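4월 사업 추진 경과 보고
의류 전시실 및 접수 작업대 정비 사업

보고일: 2018년 5월 2일 수요일
수행: Nilgate 운영팀
제출처: Gunn 지원사업 담당

1. 개요
본 보고서는 Gunn의 지원으로 진행 중인 의류 전시실 및 접수 작업대 정비 사업의 4월분 경과를 정리한 것이다. 사업 범위는 전시실 마네킹 착장 교체, 기증 의류 접수 기록 정비, 작업대 필기구 정리의 세 부분이다. 전시실과 작업대가 한 공간에 있어 세 작업을 함께 진행하였다.

2. 마네킹 착장
겨울 착장을 내리고 봄 착장으로 바꾸는 작업은 아직 끝나지 않았다. 스웨터, 플리스 재킷, 후드 등 두꺼운 상의가 일부 마네킹에 남아 있다. 체크 셔츠와 밝은 초록색 바지 조합은 유지하기로 하였다. 하의만 걸쳐 둔 다리 마네킹은 맞는 상체가 확보되는 대로 조립한다. 상체 부품은 Rillness에 요청하였으며 회신을 기다리고 있다.
착장이 확정된 마네킹부터 벽 쪽으로 옮겨 통로를 넓힐 계획이다. 바닥 표시는 이동이 끝난 뒤에 붙인다.

3. 접수 기록
기증 의류에 붙일 종이 꼬리표 1000장을 인쇄하여 납품받았다. 꼬리표에는 접수 번호, 품목, 치수, 상태를 손으로 적는다. 기존 꼬리표는 글씨가 번지거나 칸이 좁아 다시 옮겨 적어야 하는 경우가 많았다. 새 양식은 상태란을 두 줄로 늘렸다.
Uvport 창고에서 넘어온 상자 중 5개는 품목 대장과 내용이 맞지 않아 따로 두었다. 해당 상자는 대장 수정 후 다시 접수한다. 수정에 필요한 원본 목록은 창고 측에서 보내기로 하였다.

4. 작업대와 필기구
작업대 위에 흩어져 있던 필기구는 검은색 원통형 연필꽂이에 모으기로 하였다. 작업대에서 쓰는 품목은 연필, 마커, 형광펜으로 한정하고, 볼펜은 옆의 흰 탁자에서만 쓴다. 꼬리표 초안은 연필로 적고, 확정된 번호만 마커로 표시한다. 형광펜은 대장에서 확인이 끝난 줄을 칠하는 데 쓴다.
작업대 상판에는 작은 얼룩이 있다. 밝은 색 옷을 펼쳐 놓는 자리이므로 중성세제로 닦아 보고, 지워지지 않으면 천을 깔아 사용한다. 상판 교체는 이번 예산에 포함하지 않았다.

5. 예산 집행
4월 지출은 꼬리표 인쇄비와 옷걸이 구입비 2건이다. 모두 승인된 항목 안에서 집행하였으며 항목 간 전용은 없다. 영수증 사본은 별도로 제출한다. 마네킹 부품비는 견적이 확정되지 않아 집행하지 않았다.

6. 지연 사항
착장 교체가 일정보다 2주 늦어졌다. 상체 부품 회신이 늦고, 겨울옷을 세탁 후 보관하는 데 예상보다 시간이 걸렸다. 다음 보고 전까지 남은 착장을 마치고, 접수 기록은 현재 일정대로 진행한다.

7. 다음 달 계획
보류 상자의 대장을 수정하여 재접수한다.
다리 마네킹을 조립하거나, 부품이 없으면 전시에서 제외한다.
작업대 얼룩 제거 결과를 확인하고 천 구입 여부를 정한다.
새 꼬리표를 사용해 보고 칸 크기에 대한 의견을 모은다.

8. 현장 사진
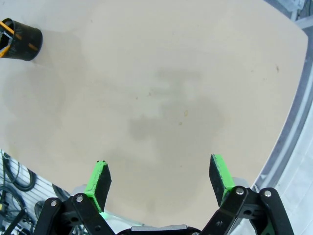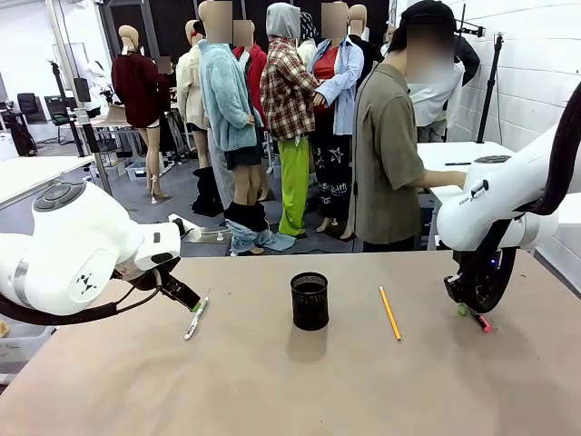 사진 2장 모두 접수 작업대와 검은색 연필꽂이. 둘째 사진 뒤쪽은 의류 전시실 마네킹.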